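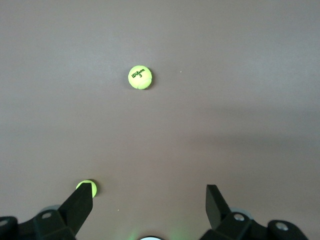
Re: [armbuild] Gripper closing too soft on felt

Hello all,

On 27 April Usmani wrote:
> Which speed do you use for the last part of the closing? On mine the
> ball always escapes forward when the fingers touch it. I am at 3000
> and I think this is too much. Also, do you use the same setting
> for a can?

Thank you for the question, I had the same trouble. 3000 is too fast for a ball, I believe. I now close in two steps: the first at 800 until the fingers are near, then 200 until the current rises. With these values the ball stays in its place in most of my tries. When it still escapes, the reason is usually that one finger arrives before the other, so please check first that the gripper is centred over the ball.

For the can I keep the same speeds but I lower the current limit, because the wall is thin and I do not want to crush it. I also approach it lower than before. When I held it near the rim it was turning between the fingers.

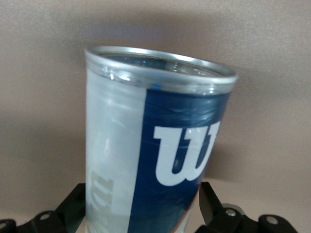
The tennis ball can between the two fingers, with the open end up.

One thing I could not solve. The wrist camera finds the far ball well, but it loses the near one when a finger covers it. Dika proposed to remember the last position and go there blind. I have tried this only for one evening, so I cannot say yet if it is good.

Does somebody have the finger drawings from the Jalstead version? The link in the archive is dead for me.

Best regards,
Horațiu Gavrilă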